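De : Lorna Buenaventura
À : liste bonnes-pratiques-saisie
Objet : Re: [bonnes-pratiques] Consignes à domicile, version de mars : vos remarques ?

Bonjour tout le monde,

Je réponds dans le fil de Chak-lun, avec du retard, pardon (la migration de Vekura m'a mangé toute la semaine, et je vous épargne les détails). Je garde sa partie du message à laquelle je réagis, le reste me va très bien.

Chak-lun Huang a écrit :
> Je propose qu'on fige les consignes pour les enregistrements faits
> chez les gens avec les pinces tenues à la main. Trois points me
> gênent encore :
>
> 1. On demande une « surface dégagée », mais on ne dit pas dégagée
> de quoi. Hsueh et moi avons relu les mêmes séquences et nous ne
> retenons pas les mêmes.
>
> 2. Le nom des objets. L'un écrit « flacon », l'autre « boîte », et
> on se retrouve avec deux tâches pour un seul geste.
>
> 3. La vie privée. Le texte actuel tient en une ligne, et elle
> renvoie vers une annexe qui n'existe plus.
>
> Pour la durée, je reste sur 30 secondes au minimum et 70 au
> maximum par séquence. Dites-moi avant lundi si ça coince.

Alors, pour la durée, ça ne coince pas du tout chez moi. 70 secondes, c'est déjà long quand on tient une pince dans chaque main, et je préfère de loin deux séquences courtes et propres à une longue où la personne fatigue et commence à cogner partout. Par contre je voudrais qu'on écrive noir sur blanc qu'on ne coupe pas les ratés ! Un objet qui glisse, qu'on reprend, qu'on repose un peu de travers, ça doit rester dans l'enregistrement, avec l'étiquette « reprise ». Le guide Skelline dit le contraire dans son chapitre sur le tri, et je crois qu'il faut le contredire franchement, au moins pour nos tâches de rangement.

J'ai relu le point 1 avec sous les yeux ce que j'ai de plus ordinaire, c'est-à-dire une tâche de carton sur un lit.

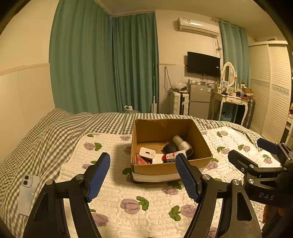
Ma proposition pour la « surface dégagée », c'est de parler de zone de travail et d'arrêter de parler de la pièce. La zone, ce serait le contenant, plus la place pour poser ce qu'on en sort, plus le débattement des deux pinces quand elles sont grandes ouvertes. Dans cette zone, rien qui ne fasse partie de la tâche. En dehors, on laisse vivre ! Si j'applique ça à ma chambre, le carton est bien au milieu du lit avec du matelas matelassé tout autour, donc ça passe, et le téléphone posé à gauche sur la couverture à carreaux est le genre de chose sur laquelle Hsueh et toi allez vous disputer. Pour moi il est hors zone tant que la tâche ne va pas de ce côté-là. Si on doit poser des objets à gauche, il s'en va avant de démarrer. Je préfère vraiment une règle qui dépend du trajet à une règle qui oblige les gens à vider leur chambre, parce que s'ils la vident on perd tout l'intérêt d'aller chez eux.

J'ajouterais une phrase sur les surfaces molles. Sur un lit le carton peut avancer quand on appuie sur le bord, et j'ai vu passer des consignes qui demandaient de le caler ou de le scotcher. Je suis contre. On a le droit de le tenir d'une pince pendant que l'autre travaille, et ça mérite d'être noté comme un geste à part entière (je l'appelle « maintien » dans mes fiches, mais si vous avez mieux je prends).

Pour le point 2, celui des noms, j'ai une position un peu raide et je l'assume : on nomme par la forme quand on n'est pas sûr de l'usage. « Cylindre blanc couché » vaut mieux qu'un « flacon » dont la moitié des relecteurs fera une boîte de conserve. Et la fiche d'objets se remplit avant l'enregistrement, par la personne qui est sur place, jamais par le relecteur. Chak-lun, tu disais que ça prendrait trop de temps, mais j'ai essayé avec la fiche Vevo réduite à quatre colonnes (nom court, forme, rigide ou souple, fragile ou pas) et franchement ça va vite. On compare ensuite avec ce que le relecteur voit à l'écran.

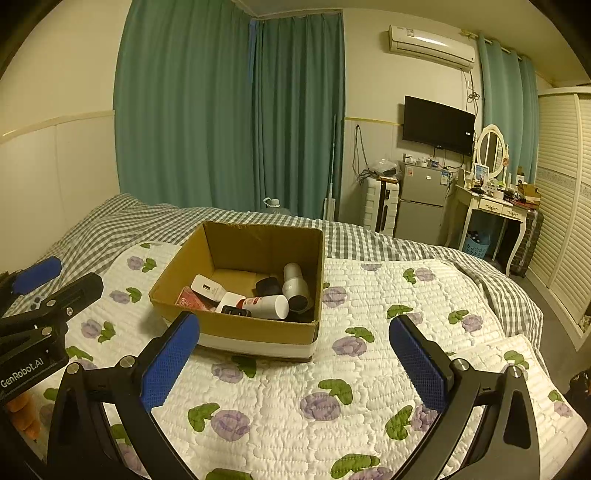

Que fait-on si un objet de la fiche reste caché par un autre pendant toute la séquence ?

On le garde dans la fiche avec la mention « présent, non vu », et aucune étiquette ne doit s'appuyer sur lui.

Je sais que la version actuelle demande de le supprimer. Ça me paraît dangereux : le jour où il réapparaît dans la séquence suivante, on croit à un ajout et on rejette le lot. Hsueh, c'est bien ce qui t'est arrivé sur le lot 168, non ? Si je me trompe de numéro corrige-moi, je n'ai plus accès à l'ancien suivi.

Reste la vie privée. Une annexe perdue, bon, ça arrive, mais on ne peut pas publier comme ça. Je propose un texte court directement dans les consignes, et je vous le mets ici pour que vous tapiez dessus :

« Avant la première séquence, la personne qui enregistre fait le tour de la pièce avec l'occupant. Sont retirés ou retournés : photos encadrées, courrier, ordonnances, écrans allumés, documents portant un nom. Les miroirs sont orientés ou couverts s'ils peuvent renvoyer un visage. L'occupant peut demander l'effacement de toute séquence sans donner de motif. »

Les miroirs, j'y tiens beaucoup. On pense aux photos, on pense au courrier, et on oublie la coiffeuse au fond ! Il y a des miroirs fixes qu'on ne peut pas tourner, un simple torchon suffit, et il faut le mettre avant de démarrer et ne plus y toucher jusqu'à la fin de la série, sinon le décor change d'une séquence à l'autre.

Deux bricoles pour finir :

- Les rideaux. La version de mars dit « lumière constante », je mettrais plutôt « on ne touche ni aux rideaux ni aux lampes pendant une série ». Un nuage qui passe, on n'y peut rien.

- Les séries. 10 séquences par disposition, puis on remélange le contenu du carton. Chez nous certains enchaînaient sans rien bouger et ça donnait des gestes récités.

Chak-lun, si tu es d'accord sur la zone de travail je rédige le paragraphe et je te l'envoie lundi matin. Pour les noms d'objets j'aimerais d'abord l'avis de ceux qui relisent beaucoup et écrivent peu sur cette liste (vous vous reconnaîtrez).

Bonne soirée à tous,
Lorna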